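Last updated Sun 4 August

Search reports Search Advanced

Seating and Length of Stay in the Girncombe Public Library Reading Room

Student project report, Applied Social Research
Submitted by Orla Brennan

1. Purpose

This report presents the results of a small study carried out in the reading room of the Girncombe public library. The study asked whether the kind of seat a visitor chooses is related to how long that visitor remains in the room. The question was suggested by the library's plan to replace part of its furniture, and by the lack of any local record of how the existing seats are used.

2. Background

The reading room was last refurnished when the Fultunside branch closed and its tables were moved to Girncombe. At present the room contains 3 kinds of seat: padded armchairs near the windows, upright wooden chairs at the long tables, and light plastic chairs that are brought out when the others are full. Staff had formed the view that visitors in armchairs stayed longest. No figures had been kept to support or challenge this view.

Earlier student work in the department dealt mainly with noise and lighting. The report by Yatsenko, kept in the department's collection, noted that seating was mentioned often in visitor comments but did not treat it separately. The present study takes up that point.

3. Method

Observations were made over 8 sessions in March, each lasting 2 hours. Half of the sessions took place in the morning and half in the late afternoon. The observer sat at the inquiry desk and noted the time at which each visitor sat down, the kind of seat chosen, and the time of departure. Visitors already seated at the start of a session were left out, as were those still seated at its end. Names and other personal details were not recorded.

A total of 200 visits were included. A short paper questionnaire was also offered to visitors as they left. It asked what they had come to do and whether they had been able to sit where they wished. Answers were entered in the Givum survey program and checked against the paper forms.

4. Results

Visitors in the armchairs did not stay longest. The longest stays were recorded at the long tables, where most people had come to study or to fill out forms. Armchair visits were shorter and were mainly given over to newspapers and magazines. Many armchair visitors stated that they would have preferred a table if one had been free.

Visits in the plastic chairs were the shortest in the morning sessions. In the late afternoon this difference became much smaller. School students used these chairs in groups, moved them to the ends of the tables, and often stayed until closing time. Several questionnaires complained that the chairs slid on the floor. Others praised them because they could be moved without asking for help.

5. Limits of the Study

The sessions were all held in one month, and school examinations may have affected the afternoon results. Leaving out visitors who were still seated at the end of a session probably lowered the recorded length of stay at every kind of seat, and most of all at the long tables. The questionnaire was answered more often by older visitors than by students.

6. Recommendations

It is recommended that the number of table places be increased before any further armchairs are purchased. Light chairs should be kept in the room throughout the day. A second set of observations in the fall would show whether the afternoon pattern continues outside the examination period.

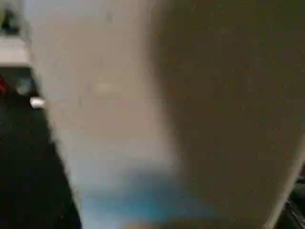
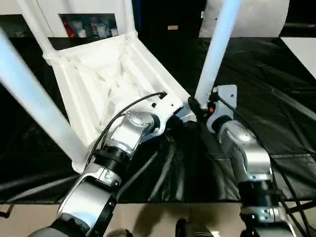
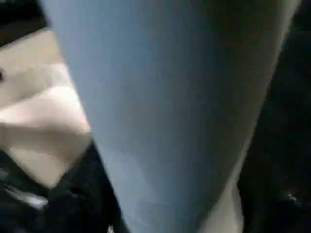
Peadar Brophy wrote that the finding on the long tables agreed with his own experience of the room, but that the report should have separated visitors who came alone from those who came in groups. He added that the armchairs stand closest to the entrance, and asked whether the draft from the door had been considered as a cause of the shorter visits.

Comments (2) Shares (8)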